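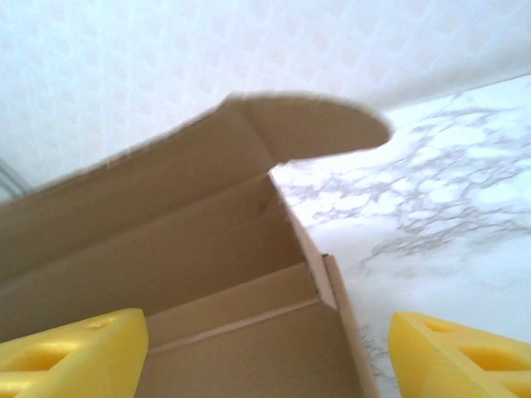 Ticket 33 - carton closing on the Tosenex arm, Wombridge bench
Opened by Ashraful Marikar, 10 Sep 2020. Status: open, but getting close!
I've been trying to get the arm to close mailer cartons by itself, and I'm more convinced than ever that this is a chore a machine can do. The trouble is all in the last bit. Finding the box is fine, even with tan cardboard on bright white marble pattern, and so is pushing the lid over. Then comes the tab on the end of the lid, with its rounded edge, and it has to go down inside the front wall while two stiff yellow fingers do the work of ten soft ones.

Log
Run of 20, stock settings: 12 closed. Every miss was the tab landing on top of the front wall and buckling.
Slowed the last part of the push to 50 percent. No change in the count, but the buckling is gentler and the boxes can be used again.
Tried pressing the lid along the crease first, the way Gatti does it by hand. Much better - the tab bends in before it reaches the wall. I cheered out loud.
New problem: if a corner flap stands up, the lid catches on it and the box slides away from the arm.

Questions for Vumel support
Can the push stop on force instead of position? And is there a way to hold the box with one finger while the other presses? The manual only shows both moving together.

Next: same run again with the corner flaps pressed down first. Please leave this ticket open until I've posted the result.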